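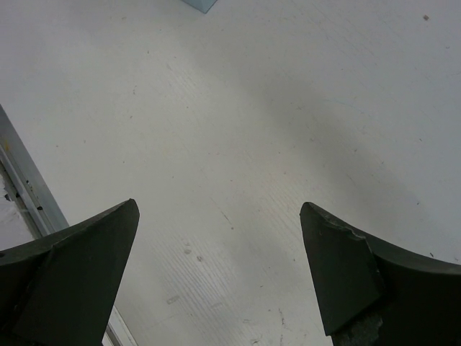
흰 상판은 사는 날부터 후회가 시작된다는 댓글이 지난번 글 밑에 달렸다. 긁히고, 문질러지고, 점이 박히고, 결국 식탁보를 사게 된다는 것이다. 맞는 말이라 '좋아요'를 눌렀다. 다만 결론에는 동의하지 않는다. 흠집이 난 흰 탁자만큼 과자를 싸기 좋은 곳을 나는 아직 못 봤다.

답례품 이야기를 하려고 한다. 아이 생일, 어린이집 수료, 이사 인사, 회사 송년회까지, 요즘은 무슨 일이 있으면 손잡이 달린 종이봉투에 과자를 담아 돌린다. 나도 해마다 몇 차례 이 노동에 동원되는데, 지난 10월에는 16개를 쌌다. 그 뒤로 이 분야에 확고한 견해가 생겼고, 들어 줄 사람이 집에는 더 없어서 여기에 쓴다.

첫째, 봉투가 너무 좋아졌다. 스탈리코(Stalico)라는 포장재 가게에서 무지 종이봉투를 장당 262원에 샀다. 같은 가게에는 금박을 두른 것, 창이 뚫린 것, 리본을 끼우도록 구멍을 네 개나 뚫어 둔 것도 있다. 금박 봉투에 초코볼 한 봉지를 넣어 본 사람은 그 민망함을 알 것이다. 열어 보는 쪽은 최소한 시계를 기대한다. 봉투의 격은 내용물보다 반 발짝 뒤에 서야 한다. 하늘색이나 크림색 무지가 제일 무난하고, 받은 사람이 나중에 양말을 담아 두기에도 좋다.

둘째, 과자는 전부 꺼내 놓고 시작해야 한다. 상자에서 하나씩 집어 바로 넣는 사람을 여럿 보았다. 빠르기는 하다. 그런데 일곱 번째 봉투쯤에서 젤리를 넣었는지 아닌지 헷갈리기 시작하고, 그때부터는 이미 닫은 봉투를 다시 열어 들여다보는 시간이 싸는 시간보다 길어진다. 밝은 탁자 위에 흩어 놓으면 한눈에 보인다. 알록달록한 포장지는 애초에 눈에 띄려고 그렇게 만든 물건이니 흰 바탕에서 제 실력을 발휘하게 두면 된다. 나뭇결 짙은 식탁에서는 갈색 봉지가 위장을 한다. 초콜릿 한 봉지를 이틀 뒤 신문 밑에서 찾은 적이 있는데, 상태에 대해서는 말하지 않겠다.

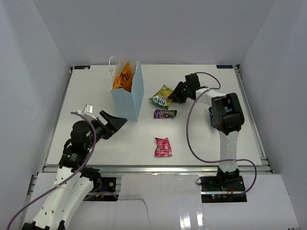
하늘색 종이봉투와 과자들. 주황색 봉지는 봉투 안에 비스듬히 서 있고, 엠앤엠즈는 글자가 거꾸로 놓여 있다.

셋째, 줄을 맞추지 말 것. 과자를 색깔별로 정렬해 놓고 사진부터 찍는 문화가 있는 모양인데, 어차피 몇 분 뒤면 다 봉투 속에서 뒤엉킨다. 글자가 거꾸로든 옆으로든 과자는 과자다. 나는 한동안 로고가 전부 앞을 보게 넣었다. 그 봉투를 받은 조카는 거꾸로 들고 바닥에 쏟았다. 교육적인 순간이었다.

넣는 순서는 조금 따져 볼 만하다. 길고 빳빳한 봉지는 비스듬히 세워 끝이 입구 근처까지 오게 한다. 그래야 봉투가 덜 꺼지고, 받는 사람도 위에서 뭔가 보여야 안심한다. 납작한 것은 앞뒤로 붙이고, 작은 것은 남는 자리에 떨어뜨린다. 공기가 빵빵한 과자는 누르지 않는다. 누르면 들어가기는 한다. 들어가고 나서 가루가 된다는 점이 문제일 뿐이다.

개수에 대해서는 우리 동네에도 파가 갈린다. 젤리스덴(Zalesden) 상가의 과자 할인점에 가면 묶음을 쌓아 놓고 한 봉투에 열 개씩 넣으라고 권하는 안내문이 붙어 있다. 파는 쪽 입장은 이해한다. 하지만 열 개가 든 봉투는 손잡이부터 힘들어하고, 받는 집에서는 절반이 찬장 안쪽으로 들어가 이듬해 봄에 발견된다. 나는 네다섯 개면 충분하다고 본다. 초콜릿 하나, 과일 맛 사탕 하나, 짭짤한 것 하나, 그리고 어른이 몰래 먹을 것 하나. 마지막 칸을 빠뜨린 답례품은 부모의 지지를 얻지 못한다.

다시 탁자 이야기로 돌아가면, 그 댓글을 쓴 분은 아마 레트셉(Rätsep)의 유리 상판 같은 것을 쓰고 계실 것이다. 근거는 없다. 유리는 흠이 덜 나는 대신 봉투가 미끄러지고 지문이 다 남아서, 과자 몇 봉지를 싸고 나면 범죄 현장처럼 된다. 드레모라(Dremora)의 원목은 예쁘지만 사탕 봉지 하나 던져 놓기도 미안하다. 물건이 사람 눈치를 봐야지 사람이 상판 눈치를 보며 과자를 싸서야 되겠는가. 이미 긁힌 탁자는 그 점에서 너그럽다. 긁힌 자국이 하나 더 생겨도 어느 것이 새것인지 모른다. 중고 시장에서도 이 너그러움은 값을 안 쳐 주니 사는 사람에게만 유리하다.

손잡이 매듭은 여전히 해결하지 못했다. 끈 손잡이는 꼭 한쪽이 길게 빠지는데, 다시 당겨 맞추면 이번에는 반대쪽이 짧아진다. 작년에는 거의 54분을 여기에 썼고, 올해는 삐뚤어진 채로 돌렸다. 항의는 없었다. 연말에 또 한 번 싸야 해서 무지 봉투를 넉넉히 주문해 두었다. 매듭을 한 번에 맞추는 법을 아는 분은 댓글로 알려 주시고, 식탁보를 권하실 분은 색깔까지 정해서 권해 주시기 바란다.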